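Hesmont compares finger pads on thin utensils

Hesmont has begun comparing two sets of finger pads for its hand-held parallel gripper, with trials running in a kitchen in Skokomitz. The task is sorting chopsticks, which offer the jaws very little contact area. Each pad set gets 100 picks. 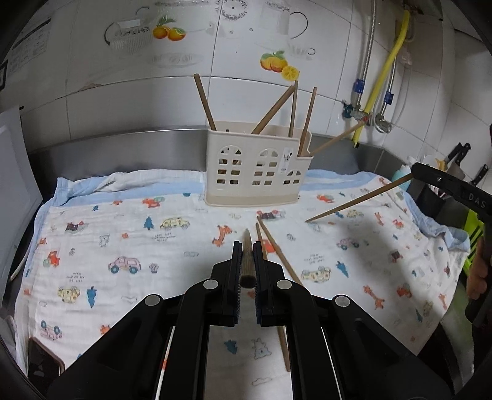

A chopstick held upright in the gripper's fingers, with the holder behind.

Simão Rocha, who runs the tests, said pad stiffness matters more than closing force at this diameter. "A hard pad lets the stick rotate," he said. The earlier round logged 1,351 grasps on larger utensils. Results are due in October.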